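Ingeniero/a de software de planificación y control para manipulación bimanual

Iser — Grupo de software de manipulación
Modalidad: presencial, con dos días de trabajo remoto por semana
Jornada completa, contrato indefinido
Incorporación: febrero
Referencia: ISR-41

Descripción del puesto

El grupo desarrolla Brundudov, la pila de software con la que Iser opera sus células de dos brazos en tareas domésticas: apertura de cajones y puertas, recogida de vajilla, traslado de alimentos entre recipientes. La pila comprende la percepción, el planificador de tareas, el planificador de movimiento y el control en tiempo real. La persona contratada se ocupará de los dos últimos módulos y de la interfaz entre ambos.

El planificador actual trata cada brazo como una cadena independiente y resuelve los conflictos a posteriori, mediante una reserva de volumen. El esquema es suficiente cuando los brazos trabajan en zonas separadas. Falla en las tareas con objeto compartido y produce esperas largas cuando uno de los dos mantiene contacto con un elemento articulado. La sustitución de este esquema por una planificación conjunta de 14 grados de libertad, con restricciones de contacto explícitas, es el objetivo principal del primer año.

Funciones

Diseñar e implementar el nuevo planificador bimanual en C++20, incluida la replanificación en línea con un presupuesto de 30 ms por ciclo.
Mantener el controlador de impedancia y sus transiciones entre espacio libre y contacto.
Definir el contrato de datos con Warrier, el servicio de percepción: poses, covarianzas, marcas de tiempo y tratamiento de objetos parcialmente ocultos.
Ampliar Takeck, la herramienta interna de reproducción de registros, con comparación de trayectorias planificadas y ejecutadas.
Conservar y ampliar la batería de regresión, que consta de 600 episodios grabados y se ejecuta cada noche en simulación.
Participar en la revisión de código. Todo cambio en el controlador requiere dos aprobaciones y una ejecución en célula.

Requisitos

Titulación superior en ingeniería, informática, física o matemáticas, o experiencia equivalente demostrable.
Tres años o más de desarrollo en C++ sobre Linux, con código en producción.
Conocimiento sólido de cinemática, dinámica de cuerpos rígidos y optimización numérica.
Experiencia con al menos un planificador basado en muestreo y uno basado en optimización de trayectorias.
Python para análisis y herramientas.
Español o inglés a nivel profesional. La documentación técnica se redacta en inglés.

Se valorará

Control de fuerza sobre hardware real.
Estimación de parámetros de mecanismos articulados (ejes de bisagra, recorridos de cajón).
Núcleos con parches de tiempo real y depuración de latencias.
Contribuciones a proyectos de código abierto — indíquese el enlace a los cambios concretos, no solo al repositorio.

Entorno de trabajo

Las células disponen de dos brazos con pinza, montados a ambos lados de una superficie con menaje y mobiliario a escala de mesa. El software debe planificar agarres sobre asas finas, piezas en soportes y recipientes con borde, con los brazos próximos a los objetos. 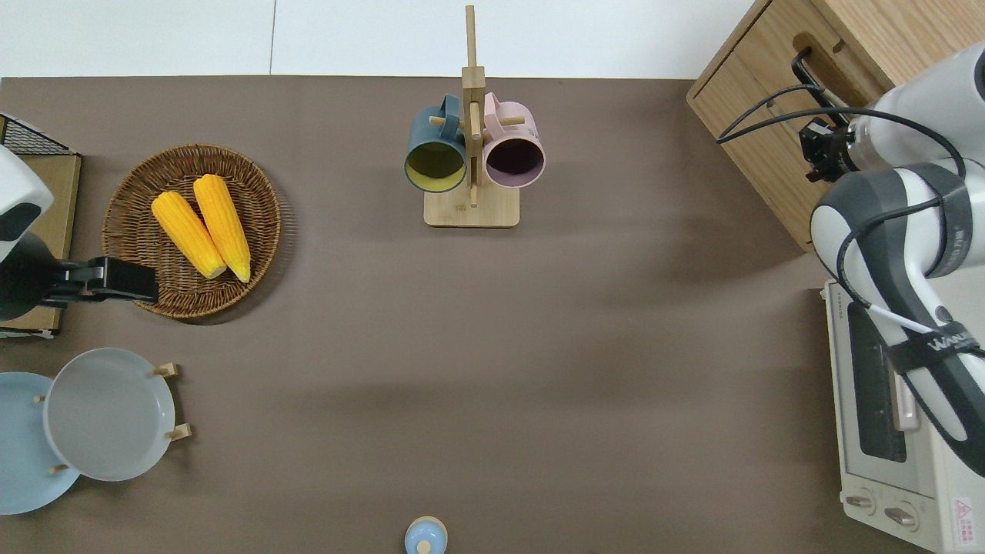
Célula bimanual: pinza derecha junto al tirador del mueble; pinza izquierda a la altura del cesto con las mazorcas.

El equipo lo forman nueve personas. Los turnos de célula se reservan por franjas de dos horas; la simulación no tiene cupo. Hay una reunión técnica semanal, los lunes, y ninguna otra reunión fija.

Condiciones

Retribución según la banda técnica 3 o 4, que se comunica en la primera entrevista.
Horario flexible con presencia obligatoria de 10:00 a 14:00 los días de célula.
Presupuesto anual de formación y asistencia a un congreso.
No se requiere guardia fuera de horario.

Proceso de selección

Revisión de la candidatura, entrevista técnica de una hora, ejercicio práctico y conversación final con el equipo. El ejercicio consiste en diagnosticar con Takeck un conjunto de 17 episodios fallidos y redactar un informe de dos páginas como máximo. Se realiza en casa y se remunera.

Las candidaturas se envían por el formulario de empleo de Iser, con la referencia ISR-41, currículum en PDF y una muestra de código propio. No se solicita carta de presentación. Las candidaturas sin muestra de código no se evalúan.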